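Ticket 683: left jaw quits closing partway
Opened by: Dezső Bárány
Status: open

Hi all, me again with the home build. The left jaw stops short when I close slowly, but a fast close is fine (go figure!). The position reading hangs at 1,612 and should get to 3,337.

What I tried so far:
Swapped the servo cable with the spare from the Grendby kit. Same thing.
Reflashed the board, twice, with the November firmware. Same thing, plus I lost my calibration and had to redo it.
Backed off the pivot screws a quarter turn. Better for a while -- then it came right back.

Uthai Ongart wrote back that slow closes on his sit right at the current limit, and to try raising it 2 steps and test on something long and stiff. So I've got the metal bar out on the bedcover and I'm going at it from the end, jaws open, one blue pad on each side.

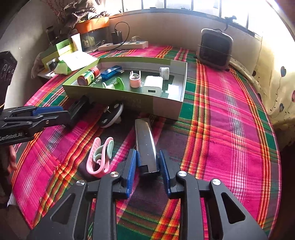 Fonodthorpe, January 10, 2026

Limit is up 2 steps now. First slow close went all the way, second one hung at 1,612 again, so I'm not calling it fixed. Next up is pulling the left pivot and looking for a burr -- if anybody has the torque number for those caps, please post it before I put it all back together!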